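4.2 Keeping the planner honest inside the case

I'll admit up front that our first planner was terrible at this. We had borrowed it more or less whole from Cirkberg, our older bin-picking stack, and it treated everything the depth sensor saw as a solid wall. That's fine for bins. Inside a desktop computer it meant the planner looked at a few cables, decided the whole case was full, and gave up (65 refused goals on the first day, which Lilla Vass still has printed out over her desk).

So we split the map in two. Rigid stuff goes in one layer and gets a hard clearance of 5 mm. Cables and anything else that bends go in a second layer, where contact costs something but isn't forbidden. Kornél Kelemen wrote the segmentation that sorts voxels into the two layers, and we trained it on 3022 wrist-camera images that Margit Kozma and I labeled by hand over one very long October. The class list has 13 entries. I wanted fewer, she wanted more, and she was right about connectors needing their own class, because a plug is stiff and the wires coming out of it aren't!

The cost for pushing on a cable grows with how far we expect it to move, and we cap it so a single stray wire can't veto a whole path. The cap is a hand-tuned number. We tried learning it and got nothing we'd want to run near real hardware, so I'm leaving that out of this section.
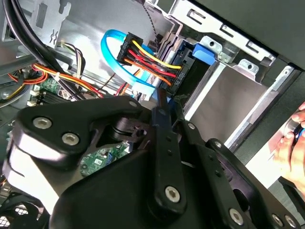
Figure 5. Wrist-camera view during an approach to the drive cage.

Segmentation gets hard exactly where we need it most, close in, when the gripper's own linkages take up a big share of the view. We mask those out from the joint angles before labeling anything. What's left is still a mess: in Figure 5 the blue SATA cable loops down and its plug end vanishes behind the gripper plates, so the map has to remember a connector it can't see. We keep hidden voxels alive with a slow decay, and connectors decay slowest of all. The blue release tab on the cage is a much nicer target, bright against light-gray metal, and we use tabs like it to re-register the cage pose before the last bit of the approach.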